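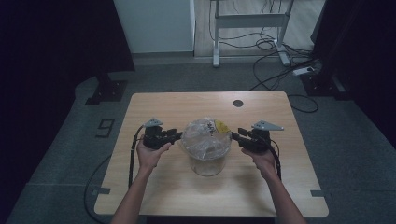 Two hand-held grippers at a worktable, with a film-covered container between them.

Cenunen Paired Hand Grippers: Gallery

This gallery accompanies the service pages for the Cenunen paired gripper set, supplied and supported by Boström. It is intended for laboratories, integrators and training departments that are considering the set for purchase or for a period of loan. The pictures concern one category of work, the handling of containers with thin plastic film. Further categories are listed in the printed catalog, which may be requested from the Pusov office.

The set consists of two identical grippers, one for each hand. Each is wired, and each carries a flat gray triangular plate on top of the body. The operator works at a table, either standing or seated, and performs the task with the gripper fingers in place of the bare hand. The motion of both grippers is recorded for later use in training robot arms that carry the same fingers.

Customers frequently ask why film-covered containers are included in the standard program. Clear walls and clear film are difficult for cameras, and film changes its shape each time it is touched. A customer who intends to automate packing or unpacking will meet both conditions early. The standard program therefore places such items in its first group, together with cartons and folded cloth.

Approach from both sides
Operators are taught to bring the two grippers in at the same height, with the fingers facing each other across the object. The cables should fall clear of the forearms, and the operator should check them before each recording begins. A cable that crosses the tabletop in front of the object is grounds for stopping and starting again.

The grip is comfortable for most adult hands. Boström supplies a second size on request, and customers who expect several operators to share one set are advised to order both. The bodies are the same in either size, and only the part held in the palm is exchanged.

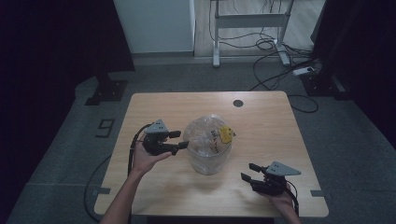 Exchanging it requires one tool, which is included in the case. The work should be done with the cable disconnected. After any exchange the set must be checked against the reference block before it is returned to use, and the result entered in the log supplied with the set.

Holding position
Beginners tend to grasp the body tightly and lift the elbows. The course corrects this during the first session. A lower elbow and a looser hand give a steadier path to the object, and operators report less fatigue toward the end of a working period. Rest periods are set out in the operator guide and should be observed even where the operator does not feel the need of them.

Table and floor
The set may be used at any stable table of ordinary height. Boström recommends a plain top without a strong pattern and a floor position that is marked, so that the table can be returned to the same place after cleaning. Where several stations share a room, each should have its own number. Curtains or blinds are advised in rooms that receive direct sun. Customers who wish to have a room assessed before delivery may send a floor plan to the Lillus workshop.

What the service includes
The standard agreement covers delivery, installation at one station, operator instruction and 6 months of support. Instruction is given at the customer's premises to groups of no more than six persons. Recordings remain the property of the customer in all cases. Boström keeps no copy unless the customer has asked for a quality review, and any copy made for that purpose is deleted when the review is closed.

Under the extended agreement, the Lillus workshop also prepares the object sets. A set for film and container work holds 200 items of differing size, wall color and film thickness. Items are replaced when the film has become too worn to behave as new film would. Customers may add their own products to the set, provided that these are clean, empty and free of sharp edges.

The extended agreement further provides for a review of up to 3000 recordings. Each recording is examined for dropped objects, obstructed views and interrupted motion, and is then returned marked as accepted or for repetition. The reviewer's remarks are supplied in writing – the customer's operators are asked to read them before the next period of work begins. 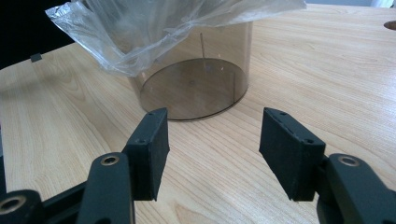
Lillus, 19 June 2025

The finger pads of the set are flat, black and rectangular, and are carried on arms of the same color. Pads are the part most subject to wear. They should be wiped with a dry cloth at the end of each working period and inspected for marks along the edges. Solvents must not be used. Replacement pads are ordered in pairs, and both pads of a gripper should be changed at the same time.

A camera on the gripper itself gives the close view that is used in training for the last part of the approach. Before recording, the operator should confirm that both pads are visible and that the object can be seen between or beyond them. With tinted containers it is good practice to look at the close view once more after the film has been arranged, as folds that hang over the wall may conceal the place where the pads are to be set.

Care of the film
Film should be laid over the container in a different manner for each recording. Operators sometimes settle into one arrangement, and a collection made in this way is of limited value. The operator guide gives a short routine for varying the folds. Film that has split should be removed from the station and not mended with tape.

Known limits
The set is not suitable for wet work or for objects taken directly from an oven or freezer. Glass may be handled, but instruction with glass is given only after the operator has completed the plastic items. The grippers are not sealed against dust and should be kept in their case when not in use.

Loan and purchase
Sets are available on loan from July. Loan customers receive the same instruction as purchasers, and the loan fee is deducted in full if the set is bought before the loan ends. Requests should state the number of stations, the kind of objects to be handled and whether the extended agreement is wanted.

Inquiries concerning price and delivery are answered by the Pusov office. Technical inquiries, including questions on pads, cables and the reference block, should be addressed to the workshop at Lillus.

Return to Cenunen product pages
Request the printed catalog
Terms of loan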